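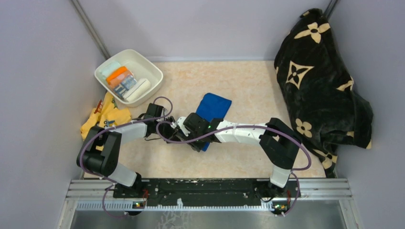 Progress report to the Szabo Fund: equipment planning for the textile handling cell
October 31, 2024
Prepared by Linnea Blomqvist, with costs checked by Mahfuz Fakir

1. Where we are

The first cell is built and in daily use. It has two arms on a shared base plate, each with its own gripper, working over a floor mat inside a small walled space. We spent the months since August on folding and sorting small cloths, and on finding out what a second cell would need before we ask you to release the next part of the grant.

The work is on schedule, apart from the gripper pads, which are covered under section 3. Spending is within the agreed total.

2. Work with the first cell

Máté Halász runs the cell and keeps the log. He has logged 1729 attempts so far. An attempt starts when the arms begin to move and finishes when the cloth is put down or the operator stops it. We had planned to give a success rate in this report, but the rules for what counts as a good fold were changed part way through, and the early entries need to be marked again. The rate will be in the next report.

Single cloths lying open on the mat are the easiest work for the arms. Crumpled cloths take longer, as the arms often have to pick up and let go several times to find a corner. Thick plush blankets are harder again. They fill the side of the workspace and leave little room for the elbow to swing. We have stopped trying to fold full-size blankets in this cell and will treat them as a separate task.

Cloths waiting to be handled are kept in a sloped white plastic tray in the back corner. Picking from the tray is slower than picking from the mat. A lower tray may help and costs very little, so we will try it from our own budget.

3. Spares and repairs

Gripper pads wear faster than we allowed for. The original budget had one replacement set per arm for the whole year and we have used both. Adov can supply more, but the wait is long and they will not hold stock for us without a deposit. We would like to move money from the travel line to cover this.

Cables are the other point. They run along the outside of the arms and need slack to let the wrist turn. Zoltán Dudás has asked for proper cable guides on any new arms, and for a spare set of cables to be bought at the same time.

4. Quotes for the second cell

We asked two suppliers for a price on a matching pair of arms, base plate, rail and control boards.

Rolimer: the lower price. Delivery is 77 days from order. Training is not included.
Stoster: the higher price. Includes cable guides, a spare gripper and one day on site.

Once the guides and spare gripper are added to the Rolimer quote, the gap is small. Ashton McPhee prefers Stoster for the support. Mahfuz prefers Rolimer, as the arms would be the same model as the ones we have and spares could be shared. We are leaning towards Rolimer but have asked both firms to confirm their prices in writing.

The second cell should be wider than the first, with more clear floor between the arms and the side walls. The extra rail and panels are in the costs sent with this report. The new mat is not, and will come out of consumables.

5. What we need from you

Agreement to move the travel money to spares.
A decision on whether the order can be placed before the end of the financial year.
Confirmation that delivery and installation can be charged to the equipment line.

6. Next steps

Máté will finish marking the early log entries again. Zoltán will measure the room and check the power supply for the second cell. Linnea will send the written quotes as soon as they are in.

We use cookies to help this site work. Accept | Manage settings

Contact us | © 2024 | Back to top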